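The cutlery pot, and other small kitchen decisions

I have been sorting out the kitchen in stages since August, and this week I got as far as the cutlery. 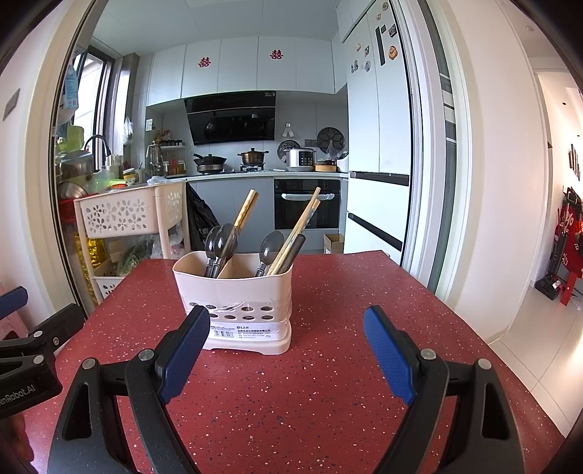

My sister thinks cutlery belongs in a drawer and said so on the phone before I had finished my sentence. Spoons left standing in the open get dusty, according to her, and she would have to rinse every one before using it. I said ours don't stand long enough to get dusty. She said that was what everybody thought. We moved on to her boiler.

I grew up with a drawer too, a deep one that stuck, with a tray in it that never fitted and slid about whenever you pulled too hard. When we moved to the flat in Dirkbridge there was one drawer in the whole kitchen and it went to tea towels, foil and the takeaway menus. The spoons and chopsticks ended up in a mug. The mug fell over about once a week. It also held water in the bottom, so the ends of the wooden chopsticks went dark and started to smell, and I threw out two sets before I worked out why.

So now it's a plastic holder, cream, with a divider down the middle and holes round the lower half. I still haven't peeled the label off the front. I tried a corner with my thumbnail and it looked like the sort that leaves half of itself behind, so I'm going to wait until I've bought some white spirit.

My plan was spoons on one side and chopsticks on the other. That lasted until the first wash. Whoever is putting things away drops them in wherever there's room, me included, and I've decided I don't mind. Everything in it goes in handle up or handle down as it comes. I did try a rule about that as well.

Where to keep it took longer. Next to the sink seemed obvious, but that side already has the big pot and whatever is waiting to be washed, and anything clean you put there gets splashed. By the hob it would get greasy. I settled on the red speckled counter on the other side of the doorway from the kitchen. It's a few more steps with wet hands, but you can take a spoon on the way to eat without getting in the way of whoever is cooking.

Cleaning it is simple enough. I empty it on to a towel, wash it in hot soapy water and go round the holes with an old toothbrush. I do this every 10 days when I remember. The corners of the divider are where the muck collects. Chopsticks go back in only when they are properly dry, and I leave them lying on the towel overnight if I've washed them late.

The trolley with the vegetables is next. I like having greens on the bottom shelf where I can see them, but things get pushed to the back and forgotten, and last month I found a piece of ginger that had sprouted. I may move the onions out to make space. The spice rack also needs going through. I have 2 jars of white pepper open and can't remember buying either.

The red double-happiness papers on the top cupboards are staying where they are. I've been asked whether they come down when I do the doors, and no, I wipe round them.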